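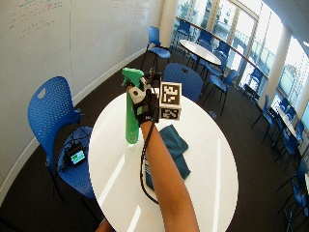 Surface cleaning at the training table is taught as a separate unit from floor work, as the faults differ. A smooth table top shows streaks and residue under window light long before it shows soil, and the inspection angle should be chosen accordingly. Product is dispensed from a trigger bottle, as with the green one held up at the round white table, and a folded cloth is kept within reach of the working hand. The bottle is held upright. Tilting it past the horizontal draws air into the dip tube and gives an uneven spray.

Dilution. The concentrate used at Grerton is made up at 2 parts per 100 for daily work. Fill the bottle with water first, then add concentrate, to limit foaming. Label it with product, strength and initials.

Application. Apply 3 trigger pulls to the cloth for a table of this size. Wipe in overlapping straight passes, then go once round the rim. Turn the cloth to a clean face before the final pass.

Packing the kit. Each student carries a soft bag. The trigger head is turned to its locked position before the bottle goes in. Cloths are packed at the side of the bottle and used cloths are kept apart from clean ones. The bag is unpacked at the end of the shift and left open to air.
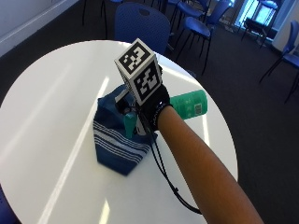

Ekkachai Nuchit asked whether a used cloth could travel in the same bag if it was sealed in a liner. It can, provided the liner is tied and the cloth goes to the wash on the same day. A damp cloth left sealed over a weekend is discarded.

Reading for Monday: Penrose handout, section 56, on cloth colour coding.

Related items
Unit 2: Trigger bottles, faults and spares
Stemedus store list, April
Floor work: mop heads and buckets
Folelano practical, marking sheet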